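Regreasing the left arm on the sorting cell
2022-10-26

The Staltix cell hit 2000 hours in September, so I finally did the wrist. Old grease out, new Cendier grease in, then 200 slow cycles with no load. The gripper screws had backed out a little. I put thread locker on them and reset the zero.

After that I ran it on real parts, the round red boards from the lower left bin. The paper in the steel tray is there so I can spot any grease drips. 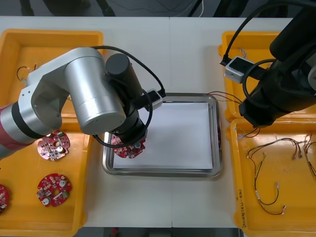 Greltau wrote in to ask if I re-ran the camera calibration after moving the zero, as theirs was off by 2 mm until they did. I had not. It's on the list for tonight, along with a new tie for the elbow cable.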